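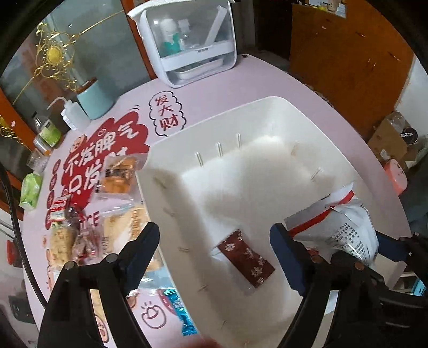
Snack sorting, table into bin
January 29, 2020. Rukville, pink table. Entry by Leen Farah, notes for Rania and whoever takes over the set in June.

Goal for today: 60 good examples of snack packets going from the table into the off-white bin, one packet per example, hand-held grippers only. Got there in the afternoon with a few to spare. Total for the Bataineh set is now 100 kept.

Setup
Bin tilted on the table, center and right. Packets spread on the left. I left the tabletop print uncovered. Rania wanted a plain cloth under everything so the packets stand out, but the people who will use this won't have a plain cloth, and the red lettering is close enough in color to some of the wrappers that I would like the model to see it early. We can do a short run with the cloth later and compare.

Background stays as it is, cabinet and glass door and all. Please don't tidy the things along the far side of the table between runs. If something gets moved, start a new run number.

How each example goes
Start with the pads open, over the bin. Move to the packet, close, lift clear of the pile, carry, open low in the bin, back up to the start. Hold still for 2 seconds at each end. I was skipping the hold at the end in the first batch and had to redo those.

What gave trouble
Clear wrappers. The marks on them slide around under the light and it is hard to tell where the wrapper stops and the food starts. I went for the crimped end where there was one.

The small dark red packet with the snowflakes is easy to grip and easy to lose sight of afterward. One of the pads gets in front of it on the way down. Come in from higher up.

Packets lying against the side of the bin. The left pad hits the bin before it gets under the edge. Threw out 4 of these. I don't want to move the packets away by hand, so we need a push-then-grip version, labeled separately.

Shadow inside the bin. The left wall is a good deal darker than the far end of the floor. Left it alone for now. Tilting the bin the other way for half of the next batch would give us both.

Labels
Used the Skidard sheet. "Drop" means the packet left the pads before it was over the bin. "Miss" means the pads closed on nothing. I had been mixing these up and went back through the morning runs to fix them. Files are copied to the Gromell drive, rejects in their own folder. Don't delete the rejects, Rania wants to look at the misses.

Next
Push-then-grip runs. Bin tilted the other way. Ask Rania if two packets picked up together counts as a keep or a reject, I have been rejecting them. Check the screws on both linkages before starting.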